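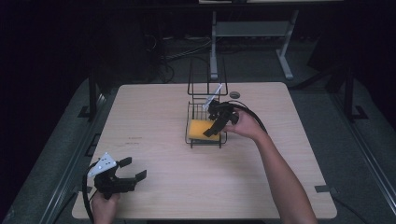 Dish rack, sponge task, afternoon session

Back on the sponge today, after a morning lost to re-zeroing both hand-held grippers (the right one had drifted again and was reporting itself half open when it was shut, which makes lovely nonsense of the labels). The task as it stands in the Mudgway list: sponge in the wire basket, right gripper goes in from above, lifts it out clear of the front wires and sets it on the table. Left gripper stays parked near the front edge with its jaws open until it's wanted. Then the same thing backwards, sponge into the basket, and round we go.

We've got 1954 takes in the Tekora folder now, counting both directions. I wanted another 1000 by the end of August and I still think we'll get there, but only if we stop throwing so many away! Most of today's rejects were my own fault. I kept starting to move before the start beep, so the first bit of the reach was missing, and Ruretti chops those out without asking.

Things I want to remember:

Sponge on its side is much better for the fingers than sponge flat. Flat, I end up scrabbling at it and the jaws catch on the bottom wires. I don't want to drop the flat ones altogether though, or the model will be hopeless the moment someone tosses a sponge in any old how. Let's say one flat for every 4 on its side and see how the next training run looks.

The white utensil stays in the upright section for now. It does get in the way of the right wrist if you come in too steeply, and I like that, it makes for a more honest reach. But please move it between batches. I went through yesterday's takes and it was leaning exactly the same way in every single one, so we may well be teaching the thing to steer by the handle.

Cables: loop the right one well out over the right side of the table before you start. If it's short it tugs just as you lift, and you can see the little jerk in the wrist trace afterwards (I thought it was a tracking fault for ages). The left one is happy hanging down past the table edge.

Speed. I'm too quick. Kikurix plays the takes back at a fixed rate and mine look like someone snatching chips off a plate. Counting to 2 in my head on the way down helps, and so does a pause before closing.

Still to sort out: does the left hand count as idle or as holding position while it waits? I've labelled it idle all through today's lot, but the older batches say hold. One of the two needs changing before we merge them, and I'd sooner change mine. Will run the relabel script tomorrow morning once the grippers are charged.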